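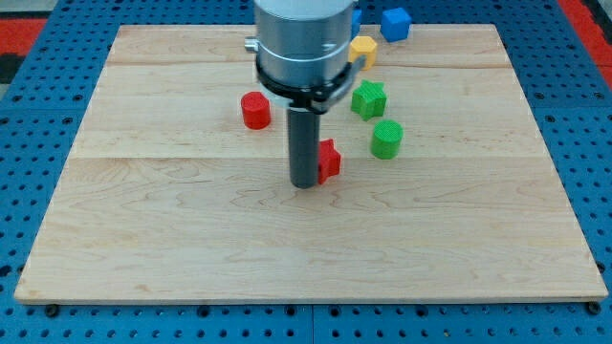 Bremerhaven, im Oktober

Forum Holz und Werkstatt — Unterforum Platten, Leimholz, Oberflächen
Thema: Ahornplatte auf Lochblechtisch, Fugen und Auflage

werkstattleitung_nord schrieb um 8:14 Uhr:

Sehr geehrte Forenmitglieder,

unsere Lehrwerkstatt verwendet als Auflage auf den blauen Lochtischen verleimte Platten aus hellem Ahorn. Auf der abgebildeten Platte liegen derzeit die kleinen farbigen Formkörper aus dem 3D-Druck, darunter Sterne in Rot und Grün sowie ein roter Zylinder. Die Stoßfugen zwischen den einzelnen Brettern sind deutlich zu erkennen, ebenso die unterschiedliche Tönung der Streifen. Bei der Abnahme wurde dies beanstandet. Wir bitten um fachliche Einschätzung zu zwei Punkten:

1. Stellt der Farbunterschied zwischen den Brettern einen Mangel dar?
2. Ist eine vollflächige Auflage auf Lochblech ausreichend, oder sind Leisten unterzulegen?

Die Platte hat eine Stärke von 28 mm und wurde von der Firma Vandenberghe geliefert. Die Oberfläche ist mit Hartöl Toltix behandelt.

Mit freundlichen Grüßen
Nusrat Chaudhry
Werkstattleitung

leimfuge_157 schrieb um 9:02 Uhr:

Guten Tag Frau Chaudhry,

zu Punkt 1: Nein. Ahorn ist ein Naturprodukt, Abweichungen zwischen Creme und Honigton sind bei verleimten Platten üblich, sofern keine Farbsortierung vereinbart wurde. Die dunklere, bewegte Zeichnung in der einen Hälfte würde ich als lebhaften Wuchs ansprechen. Manche Kunden zahlen dafür einen Aufpreis.

Zu Punkt 2 kann ich ohne Angabe der Raumfeuchte nichts Verbindliches sagen.

tischlerei_am_deich schrieb um 9:40 Uhr:

Dem Vorredner ist in Punkt 1 nur eingeschränkt zuzustimmen. Wenn auf der Platte Teile nach Farbe und Form abgelegt und wiedergefunden werden sollen, ist ein ruhiger Untergrund Teil der Gebrauchstauglichkeit. Rot und Grün heben sich von Ahorn gut ab, bei Gelb wäre ich bereits zurückhaltend. Für einen solchen Zweck hätte ich eine farbsortierte Platte ausgeschrieben. Ob die Lieferung mangelhaft ist, hängt also vom Wortlaut der Bestellung ab.

leimfuge_157 schrieb um 10:11 Uhr:

Eine Werkbankauflage wird nach Ebenheit und Verleimung beurteilt. Eine Ausschreibung nach Farbton halte ich in der Ausbildung für überzogen.

werkstattleitung_nord schrieb um 11:25 Uhr:

Vielen Dank für die Hinweise. In der Bestellung steht lediglich »Ahorn, verleimt, beidseitig geschliffen«. Eine Farbsortierung wurde demnach nicht vereinbart. Die gelben Teile werden nach Auskunft der Ausbilder ohne Schwierigkeiten erkannt. Die Raumfeuchte wird nachgereicht.

h.moor schrieb um 13:07 Uhr:

Zur Auflage: Wir betreiben vergleichbare Tische von Skestar seit mehreren Jahren. Das Holz liegt bei uns unmittelbar auf dem Blech. Die Lochung lässt von unten Luft an die Platte, Leisten haben wir daher wieder entfernt. Wichtig ist, auch die Unterseite zu ölen — wird dies versäumt, schüsselt die Platte. Die Befestigung erfolgt durch Langlöcher, damit das Holz arbeiten kann.

tischlerei_am_deich schrieb um 13:52 Uhr:

Einverstanden, was das Öl betrifft. Bei den Leisten bleibe ich anderer Auffassung. Wo der Tisch an einer Außenwand steht, verwenden wir Distanzstreifen von Citach. Die Kosten sind im Verhältnis zur Platte gering.

werkstattleitung_nord schrieb um 15:30 Uhr:

Die Tische stehen frei im Raum. Wir werden die Unterseite nachölen und auf Leisten vorerst verzichten. Die Beanstandung wegen der Farbe wird nicht weiterverfolgt. Die Messwerte zur Raumfeuchte folgen, sobald sie vorliegen.

Nusrat Chaudhry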